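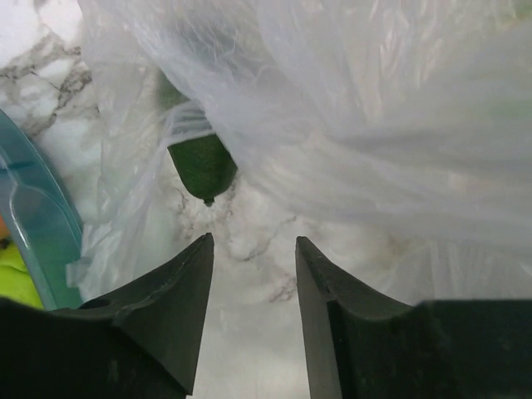 Search reviews Go
Mon 21 July
By Aldo Sorrentino

Skavadley Stivo two-arm bench cell: open day review

Skavadley opened its Asgate workshop to customers and press for a single afternoon. The Stivo was running at the far end of the hall, and I had the better part of two hours with it, including one session at the controls. The unit on show was a preproduction cell with release software. Pricing is final according to the sales desk: $3,314 for the enclosure, work surface and mounting bar, and $2,344 per arm. The grippers are included with the arms. The controller PC is not included with anything.

The Stivo is meant for labs and small teams that want a fixed, repeatable bench for two-arm handling work. It is not a production cell. There is no conveyor interface and no light curtain, and the safety documentation I was handed covers supervised use only.

Construction

The enclosure is open at the front and closed on the other three sides with pale lavender-gray panels. The color is a sensible choice. It separates well from white arms and from most of the objects a user is likely to put on the table, and the finish gave no visible hot spots on the monitor feed. The tabletop is less well chosen. It is a marble-patterned laminate, white with gray and brown veining, and the veins produce edges that a segmentation model has to learn to ignore. Skavadley says a plain top will be offered at no extra charge. I would order that one, unless the end use is a kitchen.

Both arms mount on a dark metal bar across the front edge, so they reach away from the operator and into the cell. This keeps the back of the table clear and gives the operator the same left and right as the machine. The floor section below the bar is brushed stainless. It reflects a good deal of light, and a camera placed low would pick that up.

Cable routing is the weakest part of the mechanical design. The purple cables run outside the arms in free loops. On the left arm the loop hangs down past the elbow and drapes toward the base; on the right it arcs up over the work area. I did not see one snag during the visit. I did see the demonstrator reach in and move one aside before a run, which he did without comment, as one does with a habit. A clip at the forearm would fix it. Access to the wiring through the round openings under the bar is good, although I would want covers on them in any room with students.

The demonstration task

The task was mixed-object sorting with a plastic bag in play. Plastic fruit and vegetables were shared between a translucent blue tray and a clear bag, with a black toolbox organizer parked at the right and a few small hardware items along the back as distractors. The operator drove both arms from a pair of leader handles. Yap, the recording and playback software, logged joint positions and camera feeds throughout.

Thin plastic film is a reasonable thing to demonstrate on. It deforms at every contact and shows the background through itself, and depth sensors handle it poorly. Most vendors demonstrate on wooden cubes. At one point in the wrist view the bag filled most of the upper half of the monitor, with a dark green vegetable partly wrapped in it directly over the gap between the fingers. In that view the table veining was faintly visible through the film in places. An operator can sort out those layers at a glance. A policy trained on a small set of recordings will have trouble.

I watched 7 attempts at taking an item out of the bag under operator control, and 4 ended with the item in the tray. Two of the others failed when the fingers closed on film together with the item and carried the whole bag along. In the last one the operator backed out and stopped the run. These are fair numbers for a live session with people leaning on the barrier, and the demonstrator made no attempt to hide the failures.
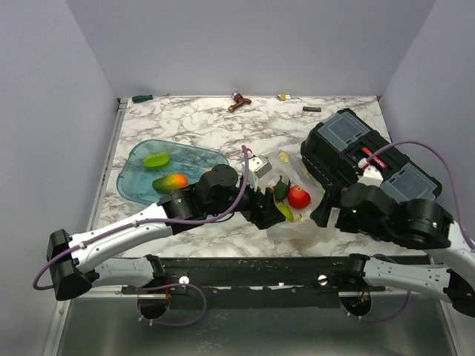
Grippers

The grippers are parallel units with dark gray fingers that taper to a point. The points are useful. They get under a fold of film and between items that are touching, where a flat pad would push everything along the table. The cost is contact area. On a smooth, rounded item such as the plastic apple, a grip taken near the tips allowed the object to rotate, and the operator learned to drive deeper before closing.

The fingers on the demonstration unit carried faint scuffs and some dust, and their matte surface shows both. Neither affects function. Replacement fingers are a stock part and change with two screws. I timed the swap on a spare gripper at under three minutes, most of it spent finding the driver.

Wrist camera

The camera position is good at close range. Both fingertips stay in view with the gap between them, so the operator can line up an approach without looking away to the overview feed. With a bulky or flexible object the view is blocked early. Once the bag is against the gripper there is little left on the monitor except bag, and the fixed camera has to do the work. Buyers should budget for both views from the start. The fixed camera is on the options list; in my opinion it belongs in the base package.

Yap software

Yap installs from one package and found both arms on the first scan. Recording is a single key. Episodes can be trimmed and tagged on the same screen, and export ran at a usable speed on the show laptop. Playback has no collision check between the two arms. The manual mentions this on an inside page. It should be on the cover. The April build reportedly dropped frames when both wrist feeds were recorded together, and I saw no sign of that in the current one.

Noise and handling

The arms are quiet enough for conversation at the bench. Motion through the leader handles is smooth in the middle of the reach and grows heavy near full extension. There is no force feedback. With film this matters, as the operator has no sense of how tight the bag has been pulled.

Verdict

The Stivo is a competent bench cell at a fair price, with a good layout and grippers suited to small and awkward objects. The loose cabling needs attention before wider release. Recommended for supervised lab use with the plain tabletop and the fixed camera added to the order. Delivery is quoted at six weeks from Asgate, crated, with the arms shipped separately.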